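Insulated Outdoor Cat Shelter: Design and Build Report
Saimi Ahonen and Elli Lehtinen, Workshop Project II

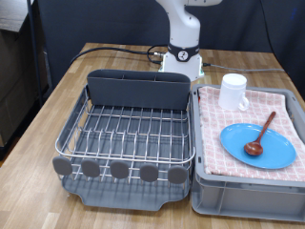
1. Purpose

The project was to design a winter shelter for one adult cat, built from stock lumber with hand tools and a drill. The floor had to stay dry in driving rain, and the roof had to come off for cleaning.

2. Materials

Walls and floor are softwood boards on a simple frame. Rigid foam, 40 mm thick, fills the space between the outer boards and a thin plywood lining. The roof is a single sloped panel covered with roofing felt. Straw was used as bedding – blankets hold moisture and were ruled out early.

3. Construction

The floor was assembled first and raised on 4 short legs. The entrance is 17 cm wide and set to one side, with an inner baffle to block wind. Our first baffle left too little room to turn and was moved back toward the rear wall. All outside joints were sealed before painting.

4. Testing

A logger inside the shelter recorded temperature overnight, with a second logger outdoors. A garden hose was then run over the roof and the entrance wall. Water entered at one corner of the roof panel, where the felt had been cut short. The felt was replaced and the test repeated with no leak.

5. Remaining work

The hinges need a stop so the roof cannot fall backward. Raili Kauppinen reviewed the drawings in May and asked for a wider overhang above the entrance – this is included in the revised cutting list.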